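Reading time: 4 min

Workshop notebook, Dustcombe bench room
December, opened 7:40 a.m.

Carrying on from the last entry. The pick cell at the Trillau end of the building has now been running on its own program for most of a month, and I said I would write down what has changed for the people as well as for the equipment. Cycle numbers are in the log. This is the rest.

Staffing first. Before the cell went in, two people stood at the sorting bench each shift and a third filled in at breaks. Now one person covers the cell and the bench together. The other two were moved, one to receiving and one to us. The one who came to us spends mornings on demonstrations with the hand-held grippers and afternoons marking up the bad ones. She says her wrists are better and her eyes are worse. I have asked for a larger monitor.

Count as of this morning: 3324 demonstrations on the drive, of which 398 are marked for review. Most of the marked ones are short. People start the recording, reach, change their mind about the grip and stop. I would keep a share of those. A change of mind in the middle is part of the job, and the floor staff do it all day long. Jasik's loader drops anything under 2 seconds without saying so, which explains the gap between our count and theirs. Written on the whiteboard now. Please leave it there.

Mixed small items are still the slow part. Boxes are fine, and so are bottles that stand up. Anything soft, or anything narrow with another thing standing close to it, takes the floor people one try and takes the policy several. When I asked at the bench how they do the narrow ones, I got three different answers. One goes in from the top. One tips the item with a finger first. One moves the neighbor out of the way and puts it back after. We had been telling demonstrators to use only the first method so the data would stay tidy. I think that was a mistake on my part. From now on use whichever you would use on shift, and note it in the comment field.

Complaint from the late shift, copied here so it doesn't get lost. When the cell stops, the light goes amber and the screen shows a code. The operator has to walk to the far side to read it, then back to the bench to clear the tray, then around again to press resume. They did this all night. The old bench never needed any walking. Strazds can move the resume button but wants a drawing first. I will do the drawing. In the meantime the code list is taped up on the near side, large print.

Second complaint, harder to fix. With three at the bench there was always somebody to talk to. With one there isn't. The person on lates brought it up without being asked, and the person on earlies said much the same when I did ask. I have put in for the receiving table to be turned so the two jobs face each other. It costs nothing except moving one power drop.

Pay grade for the cell operator is still open. The sheet says "bench, general." The work is now clearing faults, checking trays and deciding when to call us, and that doesn't match the sheet. I have written it up and sent it with the shift notes attached.

Notes on the demonstration side:

- Check both fingers for play before you start. One screw had backed out on the left of the older pair. Tightened, no thread lock yet.
- Wipe the markers with a dry cloth only. The spray leaves a haze and tracking drops out.
- Change the layout between runs. I found 80 in a row with the same three things in the same three spots.
- Stop after an hour and swap. Log the swap.

Tried one thing after lunch: had the early operator come over and do a set alongside our regular demonstrator, same items. The operator was quicker and closed the fingers much less before lifting. I want more of that, paid as shift time and not squeezed into breaks. Asked, waiting to hear.

To do: resume button drawing, monitor, power drop, thread lock, reword the instruction sheet to drop "top only."

Recent entries
Tray inserts, second try
Why the Jasik count is lower than ours
Trillau cell: first week of lates
Gripper pads, wear check

Dustcombe bench room | Questions to the workshop desk | Back to top

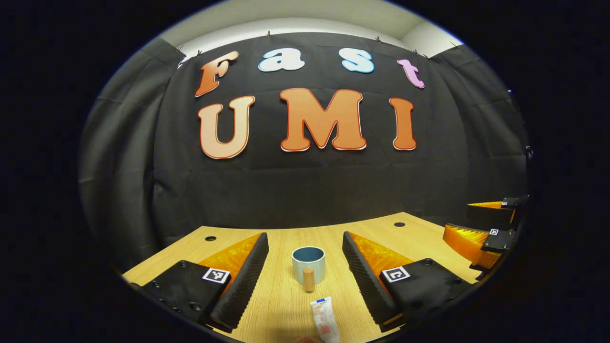
Bench with cup, peg and tube between the gripper fingers.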